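Grantee Reports | Courts and Legal Access
March 27, 2020
By the Clatham Legal Access Office
Reading time: 2 min

Progress report: interpreter scheduling for immigration bond hearings, Clatham and Joston

The grant pays for a shared interpreter calendar covering the two hearing locations, plus telephone interpreting where no one can attend in person. The reporting period opened in November. The calendar has been in daily use at Clatham since the second month and at Joston since the third.

Before the grant, each location booked its own interpreters by phone and kept its own list. A hearing moved from one location to the other lost its booking, and the attorney usually learned of this on the morning of the hearing. Bookings are now attached to the case number and move with it. In this period 30 hearings changed location, and 2 of them went forward without an interpreter. Both were transfers entered after the evening cutoff. 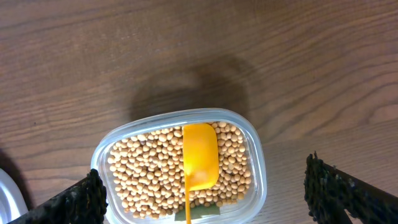
The cutoff remains the main technical problem. The court docket is released as a fixed file once a day, and the calendar reads it overnight. Changes made after the file is released do not reach us until the following night. Menzies, the contractor for the calendar, has written a second import that can run at midday. It has been tested on old files only. Use on live dockets depends on the court releasing a second file, which we have requested in writing.

Language coverage is uneven. Spanish requests were filled at both locations. Requests for Mam and K'iche' were filled mostly by telephone through Caltevetti, and sound quality in the Joston hearing room is poor. A conference phone was bought for that room at a cost of $2,000, charged to the equipment line. The line has no remaining balance.

The roster lists 18 interpreters, all with current paperwork. Travel between locations is paid at the rate in the original budget. Three invoices were returned for missing case numbers and have been resubmitted.

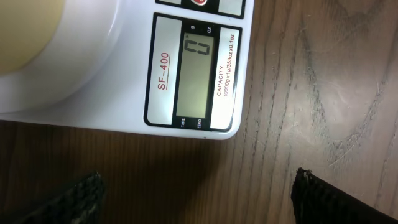

Attorneys at Joston wrote in their comments on the draft of this report that the telephone option should not be counted as full coverage. Their position is that a client on a detention center line, with an interpreter on a third line, often cannot follow the judge's questions, and that a short delay for an in-person interpreter would serve the client better. We have accepted the point. The final tables will show telephone and in-person hearings in separate columns.

In-person interpreting has been suspended at both locations for public health reasons, and hearings for people who are not detained are being postponed. Detained bond hearings continue by telephone and video. We expect travel spending to fall and telephone spending to rise, and request permission to move unspent travel funds to the telephone line. A revised budget page is attached.

Work planned for the next period:
- live use of the midday import, if the second docket file is approved
- a written protocol for three-way calls
- recruitment of a second Mam interpreter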